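From: Kyrylo Savchuk
Date: July 3, 2025
Subject: Re: Film night, running order

Maj-Britt Forsberg wrote:
> Is the Bozkurt film still first? It runs long and the subtitles
> on my copy drift after the second reel.

Yes, still first. I have a newer copy from Netetti and the subtitles hold.
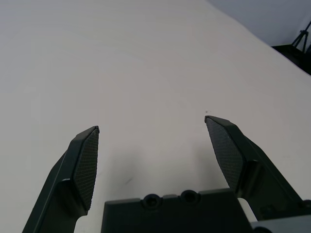
White tabletop, gripper open

The short, Drovar, follows after the break – 40 minutes, two reels.
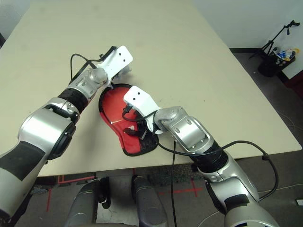 I would drop the third title. We can show it later in July if people ask.

Kyrylo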